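Ferell Community Help > Sport and leisure > Clubs and halls

Best way to store tennis balls over the winter without them going flat?

Asked in December. 3 answers.

I help run a small tennis group in Istport. We play outside from spring until the clocks go back and then stop until the courts dry out again. Last spring most of our balls were dead when we got them out, including two boxes that had hardly been used. They had been in a metal shed next to the courts, loose in a big net bag, and the shed gets very cold and quite damp.

This year I have the use of a cupboard indoors. It has a hot water pipe running through the back of it but is otherwise dry. I have a mixture of unopened tubes, tubes opened in September, and a bag of old practice balls.

What I would like to know:

Does it matter if opened balls are kept in their tubes or in a bag?
Is the cupboard too warm?
Are the pump-up pressure containers worth buying for a group with not much money?

I have looked at older questions on here but they are mostly about keeping one tube fresh between matches, and I need them to last until the end of March.

Answer 1 (marked as helpful by the person who asked)

Unopened tubes will be fine. They are sealed under pressure and will keep for a couple of years if the seal is good. Keep them somewhere dry and leave them alone.

Opened balls are a different matter. The air inside an ordinary ball is at a higher pressure than the air outside, and it leaks out slowly through the rubber from the moment you open the tube. A plastic lid does not stop this. It clicks on but it does not hold any pressure. So for bounce it makes very little difference if they are in a tube or a bag. The tube does keep the felt clean and stops it picking up damp, and damp felt makes a ball heavy and slow even when there is still some life in it.

Your September ones will be flat for match play by March whatever you do. I would use them up now, or put them in with the practice balls.

On the cupboard, an indoor cupboard is much better than a shed. Put the boxes on the side away from the pipe. A steady room temperature is what you want. If you can hold your hand on the shelf and it just feels like the rest of the room, that is good enough.

We went over to pressureless balls for coaching and only buy ordinary ones for matches. They feel harder and some of our older players complained for the first month, but they don't go flat, because the bounce comes from the rubber and not from the air. The felt wears out in the end and that is when you replace them.

Answer 2

just buy new ones in spring, they are not that dear if you get them by the box. ours come from Nkuna and it's cheaper over 20 tubes. life is too short

Comment from the person who asked: We have 7 paying members at the moment so I would like to avoid that if I can. Thanks though.

Answer 3

I agree with most of the first answer but would add a few things. I look after the kit for a school and we have the same problem every year on a larger scale (I once had to sort through nearly 1,000 balls in a week, most of them no good).

Before you put anything away, sort it. It saves a lot of bother in March. This is how I do it.

1. Drop each ball from shoulder height on to a hard floor next to a new one. If it comes up well short of the new one it goes in the practice pile. If it hardly bounces at all it goes in the bin bag for reuse.

2. Dry them. Spread them out indoors on newspaper for a day or two. Don't put them on a radiator or in a tumble dryer, as the heat isn't good for the rubber or the glue in the seams.

3. Put the dry ones back into clean tubes with the tube standing upright, and write the month they were opened on a bit of tape.

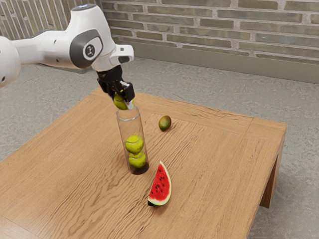 4. Stack the tubes in a cardboard box, with the practice balls in a separate bag on top. Label both.

As for the pressure containers, we have one made by Fladuner which holds 3 balls. It does work if you put the balls in soon after opening and pump it up properly. It will not do much for balls that are already flat unless you leave them in for weeks, and even then the results are mixed. For a group your size I would not buy enough of them to hold everything. One might be worth having for your match balls.

The really dead ones are still useful. Primary schools put them on chair legs, and dog rescue places sometimes take them, but ring first because ours had too many.

Comment from the person who asked: Very useful, thank you. I have moved the boxes away from the pipe and will do the bounce test at the weekend. Does the floor matter? Ours is carpet tiles over concrete.

Reply: Use the concrete if you can lift a tile, or do it outside on paving. Carpet takes too much off the bounce to tell them apart.

This question is closed to new answers.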